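Hoshino Reuse Workshop – progress report to the Skelletti Fund, May

Work since the last report has gone mostly into the cable and wire stream. Donated electronics arrive with a lot of loose wiring, and until this spring most of it went out as mixed scrap. Sorting it by type gets us a better price from Goduvis, our buyer, and lets us keep good leads for the repair bench.

Intake for the period was 2,734 pounds, of which 1,651 pounds was sorted and sold. The rest is in storage or went to the repair bench. Sorting hours were short for two weeks while the power in the back room was being replaced.

The grant paid for bins, shelving and a second work table. Osamu Tsuchiya set up the sorting layout and wrote the one-page guide. Wire is separated by color first and goes into open yellow bins on the table. 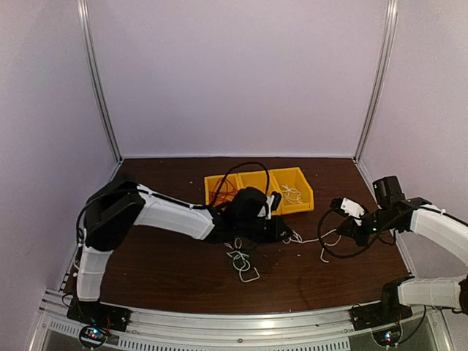

Tangles are still the slow part. Thin wire knots up in the sacks during transport, and we have asked donors to tie cables in bundles before drop-off. Two have agreed so far – Skuseo starts on Wednesday.

Spending is on budget except for shelving, which came in slightly over. We moved the difference from the printing line. Next period we plan to clear the stored sacks and add labels to the shelves.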